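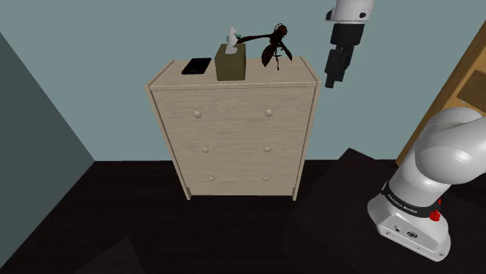

Just run it again, the reply said, it does that sometimes. The question had been whether a red build at Didton meant the code was broken, and it had been asked by someone new enough to think the color meant something. The advice was sound. The second run came up green, the change went out before lunch, and a small piece of company culture had been passed down.

Home | Features | Tools | Opinion | Archive | Subscribe

Didton makes scheduling software for freight yards out of a former bank in Jirkville, where the server closet still has a vault door that has to be propped open with a fire extinguisher. I spent part of June there because the company had offered to let someone watch it fix its tests. Companies offer journalists many things. Usually there's a ribbon involved.

A flaky test is one that passes or fails without anyone changing the code. Every team that has been writing software for more than a year has a few, the way every kitchen has a drawer with a dead battery in it. Didton's main product, Solik, had 447 end-to-end tests when I arrived. Of these, 369 passed every time over a week of nightly runs. The rest had moods.

The trouble is arithmetic. A test that fails once in a hundred runs sounds like a model citizen until you put several dozen of its cousins in the same build. By spring a full Solik run took 40 minutes and came up red more often than it came up green. The team added automatic retries. Then the retries were raised to 4, at which point almost everything passed, including, for nine days, a booking page that double-charged for crane time if you clicked slowly.

That page is why there was a project. It was given the name Radu, after a long thread in which people proposed birds.

Radu began as a small program that reads the build history and draws up a list of the worst offenders. The list was posted every morning in a channel that most of the company muted by the second morning. What got people's attention was the rule that came next: any test on the list was moved to quarantine, where it still ran but could no longer block a release, and the team that owned it had two weeks to repair it or delete it. Deleting turned out to be the controversial half. Engineers who had not opened a test in three years spoke of it like a family dog.

The causes, once somebody looked, were ordinary. A great many tests clicked a button and then slept for two seconds, on the theory that two seconds was a long time. On a busy build machine it isn't. Others shared one customer account and quietly edited each other's address. One group failed only between 7 p.m. and midnight, which had been put down to network load and was in fact the hours when it was already tomorrow in the time zone the database used. And one test, my favorite, checked that a list was in alphabetical order without ever asking for it to be sorted. It had been getting lucky since before the office had carpet.

Fixing them was dull work. Sleeps became waits for a particular thing to show up on the page. Each test got its own account, created at the start and thrown away at the end. The clock was pinned to a fixed hour. There was a morning when I watched two people argue over a date picker until the coffee ran out, and then I watched them argue without coffee.

By the time I left, the retries were down to one and there was talk of zero, mostly from people who don't carry the pager. The quarantine list still had names on it. A red build now gets an annoyed message in the channel, usually within minutes, and someone goes and reads the log. I asked whether that counted as progress and was told to ask again after the next database upgrade.

Comments

yardgoat: We have the midnight one too. Ours only fails in the last week of the month and we just don't deploy then.

semicolon_soup: Two weeks is generous. I'd delete on sight.

pier9: What happened with the double charges? Did people get refunded? Feels like you skipped that.

semicolon_soup: @pier9 they probably retried the refund

Contact the editors | Copyright, all rights reserved | Back to top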